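Home | Products | Clubs | Manuals | Support | Contact

Grodeta Transfer Desk – Set-up Guide
Section 4: Registering players and recording transfers

This section covers the entry of players, loans and permanent transfers once the club record has been created (see Section 3). It applies to the desktop version only. The account used must have the Registrar role. An account with the Team Manager role can view the screens but the Save button will be greyed out.

4.1 Before you start

Have the signed registration form, the player's date of birth and the name of the releasing club to hand. For a player arriving from another association, the clearance letter is also required. Scans must be in PDF format and may not exceed 4,000 KB each.

4.2 Adding a new player

1. Open Squad and select Add player.
2. Enter the family name and given name exactly as they appear on the form. Accents are accepted.
3. Enter the date of birth. The age group is filled in by the program and cannot be typed over.
4. Select the playing position. A second position is optional.
5. Attach the signed form and press Save.
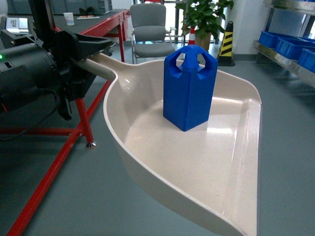
The player now appears in the squad list with the status Pending. The status changes to Eligible when the league secretary has accepted the form. Do not enter a Pending player on a team sheet – the match report will be rejected on upload and must be keyed in again from the start.

Note: If a player with the same name and date of birth is already held, the program shows the message "Possible duplicate". Select Compare and check the previous club before going further. Two records for one player can only be merged by the league.

4.3 Recording a permanent transfer

1. Open Transfers and select Incoming.
2. Search for the player by name or registration number. For a player from outside the league, select External and type the name of the releasing club.
3. Set Type to Permanent.
4. Enter the transfer date. Dates outside an open window are shown in red and cannot be saved.
5. Enter the fee, if any. Leave the box blank for a free transfer. Do not enter a zero, which is read as a fee not yet agreed.
6. Press Send request.

The releasing club has six days to answer. If it does not, the request lapses and the fee details are deleted. A lapsed request can be sent again while the window remains open. 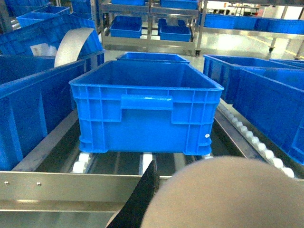
Blue crates on the roller conveyor.

4.4 Recording a loan

Follow steps 1 and 2 of 4.3, then:

3. Set Type to Loan.
4. Enter the start and end dates. The end date may not fall after the last fixture of the season.
5. Tick Recall allowed if the parent club may take the player back early, and enter the notice period in days.
6. Tick Not eligible against parent club where this has been agreed. The program then blocks the player on the team sheets concerned.
7. Press Send request.

Caution: An option to buy is not a transfer. Record it in the Notes box and enter the permanent transfer separately when the option is taken up. The loan must be ended first, or both clubs will show the player as active.

4.5 Correcting an entry

A request that has not been answered can be withdrawn from the Outgoing requests list. Once accepted, it can be changed only by the league. Quote the registration number and the name of both clubs when writing. Free text in the Notes box is limited to 600 characters – longer text is cut without warning.
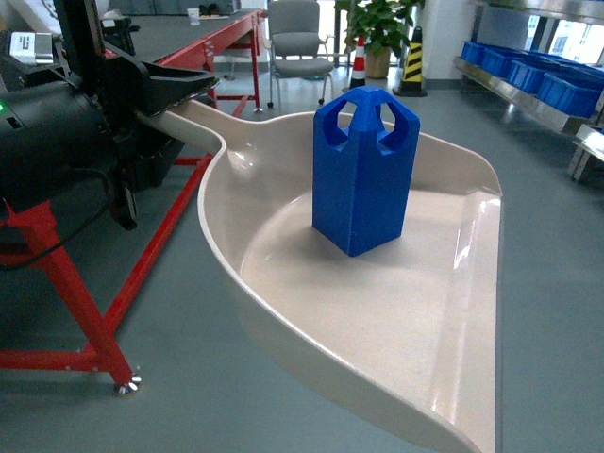 Blue block standing on the cream tray.

4.6 Printing the squad list

Open Squad, select Print and choose Full or Eligible only. Loan players are marked L after the surname. The list carries the date of printing, and match officials may refuse a copy printed before the latest change.

Team sheets are covered in Section 5.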